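**Why does bread go stale faster in the fridge?**
Project report by Arsalan Lashari

I grew up in a house where bread always went in the fridge, so I was sure that was the right place for it. My grandmother in Kullside says the opposite and keeps hers on the counter. I loved the idea of settling it!

Staling is mostly about starch. When dough bakes, the starch soaks up water and goes soft. As the bread cools, the starch slowly firms up again, and this happens faster at fridge temperature.
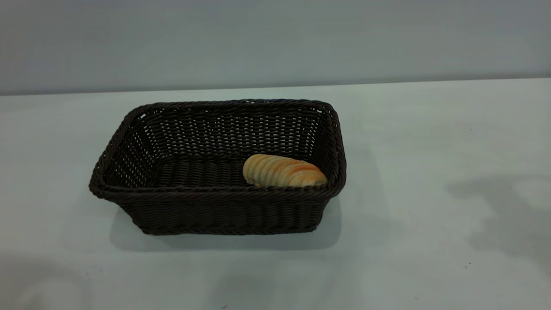 *Fig. 1. Bread in a woven basket.*

I bought all my rolls from Kandasamy bakery in one batch, baked that morning in July. One group stayed in the kitchen in paper bags and the other went in the fridge in the same kind of bag. Every evening I put a small weight on each roll and measured how far it sank.

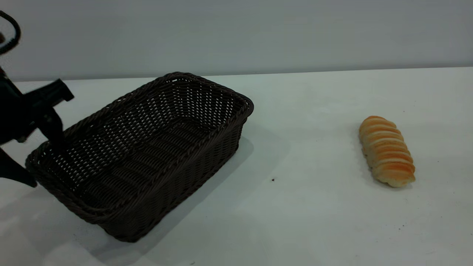
The weight was a jar of rice, 40 grams in all, left on for 2 minutes. My first jar was too wide and kept tipping over, so I started over with a narrower one.

By the second evening the fridge rolls were clearly firmer. I was so excited that I called my grandmother right away (she was not surprised). Warming one in the oven made it soft again for a while, and I'd like to test that properly next term.

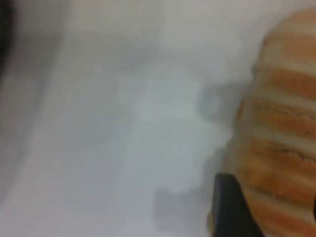
*Fig. 3. Pale surface, blurred.*

Next time I want to weigh the rolls too, to see how much water they lose.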